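Spelling, Week 4: The Dog Ate the Word List

Our homeschool group's spring newsletter has asked me to report on how the Bukora spelling program is going in our house. Fair enough. We are four weeks in, the binder is still in one piece, and my son can spell "rhythm" without crying. I can't always say the same for myself.

Laundry on the bed, as usual on a school day.

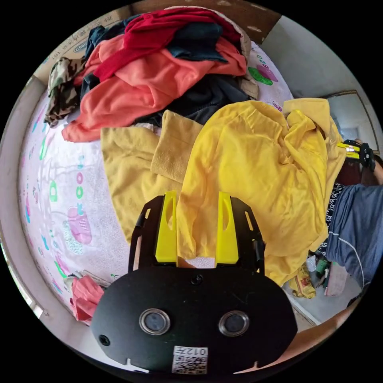
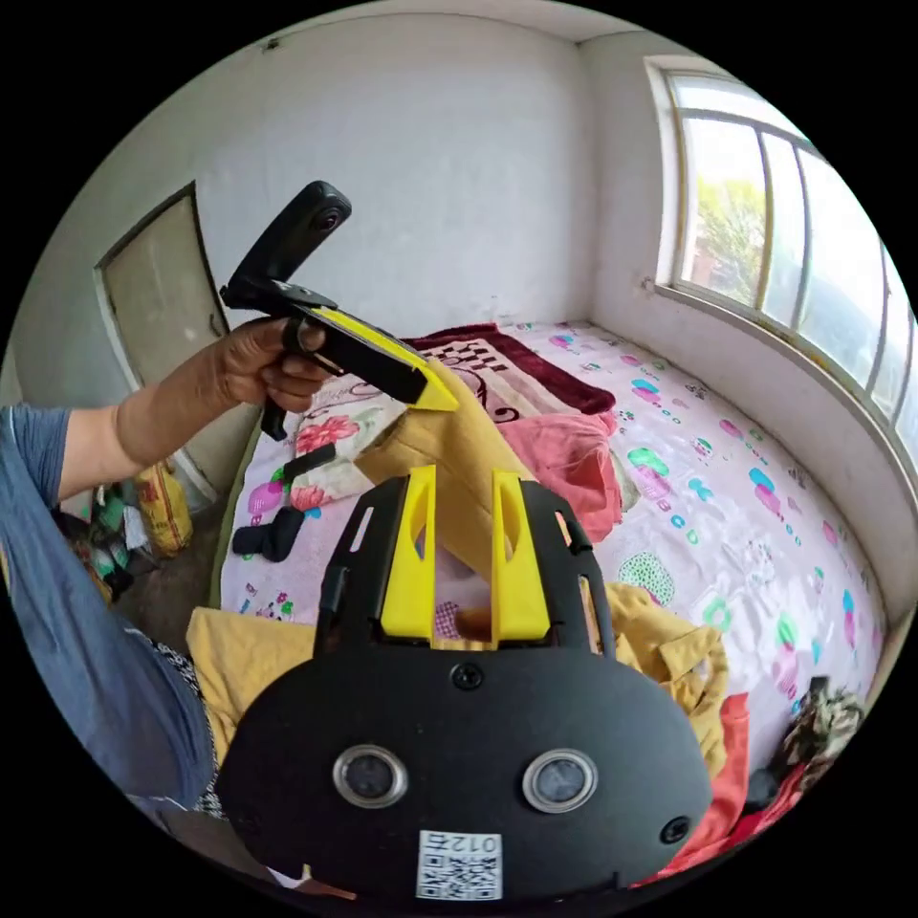
What you get

Bukora comes as a spiral-bound teacher's book, a student workbook and a set of word cards. There are 34 lessons, which the publisher calls a year. Whoever decided that has never had a stomach bug go through the house in February. We are planning on 42 weeks and will be pleased if we finish before the next grade starts.

Each lesson takes one spelling pattern and worries at it for four days. Monday is sorting the cards, then comes copying, then a game, then dictation. My son likes the sorting and puts up with the copying. The game is bingo. It is always bingo.

What worked

The dictation sentences are short and a bit odd, and that helps. "The knight knelt on a knife" got a laugh and also got spelled right. There is a review page every fourth lesson, so the old words keep coming back before they can escape. My daughter is two years younger and isn't officially doing spelling, but she has picked up most of the silent letters from under the table.

What didn't

The word cards. All 400 of them arrive on perforated sheets, and you tear them apart yourself - I gave up a whole evening to it. They are thin, they slide off everything, and the dog has eaten most of lesson six. Print a spare set if you can.

Borrowing a copy

The Nellberg library has the teacher's book on its homeschool shelf, and the Vanstead branch will send it over if you ask at the desk. Families who used Ayala phonics last year can skip the first four lessons, as they cover the same ground. Workbooks have to be bought new. Ours has jam on it anyway.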